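Workshop tips: setting up the kitchen counter task

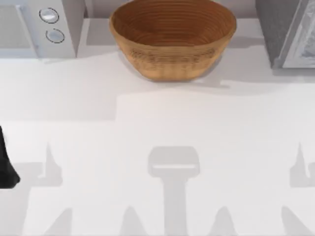 The bowl on the counter in the simulator, with an appliance on either side.

These tips are for club members joining the Okier kitchen project, in which two simulated arms work over a counter and move the bowl to a marked spot. They assume the software is installed and the Edon scene file opens without errors.

Start with the bowl
Put the bowl down before touching anything else. Leave space on both sides for an open gripper plus a finger's width. A bowl pushed up against an appliance can only be picked up from the front, and the approach path then crosses the other arm.

Check that the base is resting on the surface. If it starts even slightly inside the counter, the physics engine will throw it across the room on the first step. Raise it a hair and let it settle for 60 steps before recording.

Grip the rim, leave the wall
The wall slopes inwards towards the base, so a grip taken low down tends to ride up and slip. Bring one finger inside the rim and one outside, close slowly, then lift straight up. Set the closing force to 40 per cent for the first attempt and raise it in small steps.

Wood textures do not change the friction. A rough-looking surface slides exactly as well as a smooth one until the friction value is edited – new members lose an evening to this every May.

Shadows
Shadows of the arms fall across the counter and move when the arms do. On a white surface they are easily the strongest shapes in view, and a simple threshold will pick them up as objects. Three things help:
Search for the bowl by colour first and by outline second.
Ignore anything grey that changes shape between two steps.
Train with the lights in several positions. Jina, our older detector, was trained with one fixed lamp and failed as soon as it was moved.

Do not switch shadows off to get a better score. The Kemppainen Cup rules require them on, and runs without them are not counted.

Keep both arms clear
Park the idle arm at the side, above the counter, with its gripper pointing down and clear of the bowl. Fix this parking position in the settings file so that every run begins the same way. If the arms touch, stop the run and reset; do not try to steer out of it.

Saving your work
Save the scene under a new number each time. Scene 301 is the shared starting point and must not be overwritten. Last term's set came to 3,527 runs, and the ones without a scene number had to be thrown away. Write the gripper force and the light position in the notes field before closing the program.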